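Deposit held back for "repainting" at Ellwood Court - anyone else?

tidewater_mo
Posted 2018-10-12

Moved out of a one bedroom on the 3rd floor of Ellwood Court at the end of last month. Deposit came back 200 short. Statement says "touch up and repaint, living area" and thats it. No receipt, no pictures, nothing.

We lived there 4 years. Walls had normal scuffs, a couple nail holes I filled myself. Management is Brotwood now, used to be Drornereo when we signed. Has anyone gotten this money back from them? Don't want to spend six months fighting over it but also don't want to just hand it over.

kgarland
They did the same to my sister. Different building, same line on the statement, word for word. She wrote one letter and they paid. Took maybe three weeks.

Put it in writing, not a phone call. The phone people at Brotwood will be very nice to you and write nothing down.

patchandpaint
Going to be the unpopular one here. Filling nail holes yourself is sometimes what causes the repaint. Wrong filler, not sanded, wrong white over the top - now the whole wall needs doing instead of a dab. I do turnovers for a living and I see it every week. 200 for a living room is cheap btw.

tidewater_mo
I sanded it! And used the leftover can that was in the hall closet, same paint. But ok, point taken.

kgarland
Doesn't matter if it's cheap. After four years the paint was due anyway. You can't bill a tenant full price for paint that's at the end of its life.

patchandpaint
Depends on the lease and depends on the state. Some leases spell out the repaint fee as flat. Read the lease first before telling people what they can't do.

Jasmina Perić
Read the addendum too, not only the lease. At Ellwood there was a two page "move out schedule" stapled at the back, from the Drornereo days. Mine said painting charged only for damage beyond ordinary use. Brotwood took over the leases as they were so that page still counts. Mine did anyway.

Also ask for the itemized list with the date the work was done. In my case they had charged for painting and the new people moved in before any painter came. I know becuase I went back for my mail.

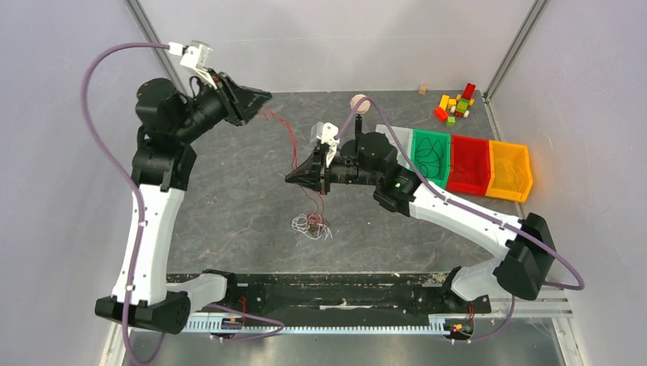
Does the new management company have to stick to the lease the old one signed?
Usually the lease carries over with the building, so whatever you signed with Drornereo stays in force until it ends or you sign something new with Brotwood.

If you renewed under Brotwood its the renewal that matters. Check the dates on both.

tidewater_mo
Never renewed with Brotwood, we were month to month by then. Found the addendum!! Page two, "walls and ceilings", pretty much what you said. Ordinary use not chargeable. Thank you.

Now who do I send it to? Statement only has a PO box.

hollis_b
Send it to the PO box and email it as well. Certified if you can. Keep the slip.

Has anyone here used Jinar? The deposit claim site. You fill in the form and they send the letter for you. Friend swears by it, I think they keep a cut.

kgarland
They keep a cut, and the letter is a template. Write your own. One page. Date you moved out, amount held, the line from the addendum, what you want back and by when. Give them a deadline.

hollis_b
Fair. I'd still use it if I hated writing letters, which I do.

patchandpaint
Deadline is good. Don't threaten small claims in the first letter though, it goes straight to the legal pile and sits there. Ask for the invoice first. If a painter really did the work there is an invoice. If there isn't one you've more or less won.

Jasmina Perić
Disagree a little. I mentioned small claims in the first letter and had a check in 5 days. Polite, one sentence at the end. Depends who opens the mail I guess.

patchandpaint
Ok then you got lucky or they knew they were wrong. Either way.

tidewater_mo
Going with the invoice request plus the addendum copied and attached, about two weeks to answer. Will leave court out for now. Sending tomorow.

One more thing - the cleaning line was 0 but the carpet line says "pending". Can they still add to it after the statement went out?

kgarland
Ask in the same letter. Make them say in writing that its closed.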